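The Slow Business of Quiet Floors

Footfall noise is the most common complaint in converted buildings, and it is also the one most often treated with the wrong material. Mineral wool between the joists does a fair job on voices and television sound. It does much less for a heel striking a board, which puts energy straight into the structure and sends it out through the ceiling below.

The old textile warehouse at Rulemthorpe shows the problem well. Its 16 apartments sit on the original timber decks, and for the first two years the building manager kept a log of noise complaints by unit and time of day. Most entries fell between 6 and 8 a.m. and described the same thing: a dull thud, felt as much as heard, with no clear direction.

Chang-ho Chae, the acoustic consultant brought in to survey the decks, started with the joists. They run at wider centers than modern practice would allow and carry a single layer of softwood boards. The ceiling below each deck was screwed directly to the same joists.

"You had one solid path from the shoe to the plaster," Chae says. "Everything they had put in the cavity was sitting beside that path."

There are two ways to break it. The first is a resilient layer above the boards, with a floating floor on top. The second is an independent ceiling, hung on its own timbers or on spring hangers. The floating floor raises the finished level and upsets doors, thresholds and stair risers. The independent ceiling takes headroom, and in Rulemthorpe it would have buried the cast-iron column heads that the planning consent required the owners to keep in view.

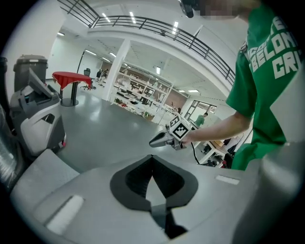 Can a thick carpet do the same job as a floating floor?

Carpet and a dense underlay reduce the sharp part of an impact very well, but they add almost no mass and leave the low thud largely as it was.

The low thud is governed by stiffness and mass. A light deck on a long span moves easily, and its lowest natural frequency often falls where a walking adult delivers the most energy. Adding boards raises the mass and lowers that frequency slightly. Adding blocking between the joists raises stiffness and spreads the load to neighboring members. Chae specified both, with a floating layer above on pads of recycled rubber.

Two pad systems were tried in adjoining rooms. The first, Solla, is a continuous mat. The second, Trovus, uses separate blocks set out on a grid, which leaves an air gap across most of the floor. The blocks gave the better result at low frequency – as expected, given the lower total stiffness – but they were slower to lay, and the installer had to relevel one corner after the screed boards rocked.

Edges took the most care. A floating floor that touches the wall at even one point loses a good share of its benefit, and the usual culprits are skirting boards, radiator pipes and grout. At Rulemthorpe the perimeter strip was left proud until the skirting was fixed, then trimmed with a knife. Pipe holes were cut oversize and filled with soft sealant.

The finished build-up weighs nearly 455 kilograms per room more than the original deck, and a structural check was made on every beam before work began. Two needed steel plates. The remaining apartments are being done as leases come up, starting with those above bedrooms.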